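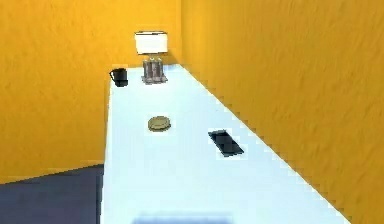
Flelent Tabletop is a paid add-on for the Mundamico simulator that lets you test an arm before you buy one. Setup takes roughly 30 minutes. Load the corner-room preset with the arm disabled and check the props first. The tan disc and the flat black device should lie flat on the white counter, well apart, with the lamp and mug at the far end. If a prop floats, reset the physics cache and reload.

## 1. Enable the arm

Open Robots > Add and pick the arm profile. Leave the joint limits at their defaults. Set the tag tracker to the marker on the front of the wrist unit - the tracker also accepts the smaller upper panel, but use one or the other. Jog the arm out over the table and save the pose as `home`.
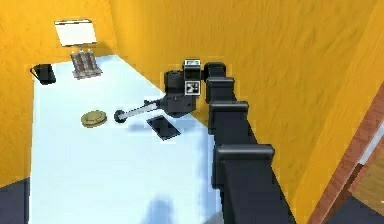
## 2. Run a low approach

1. Set the step count to 900.
2. Set the approach speed to 7.
3. Lower the gripper over the flat black part and stop at contact.
4. Save the log.
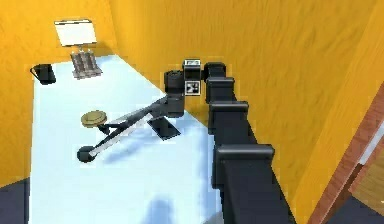
*Gripper down, marker facing the viewer.*

## 3. Check the room view

Switch to the room camera. Confirm that the doorway, the open door and the carpet load at full extent. Missing floor usually means the Ormont asset pack is out of date. Version 142 or later is required.

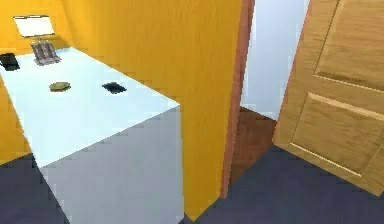

Annag Rankin writes that the trial license drops saved poses when it expires, so export them to a file first. She also found the log viewer slow on long runs and now opens the logs in Dinu.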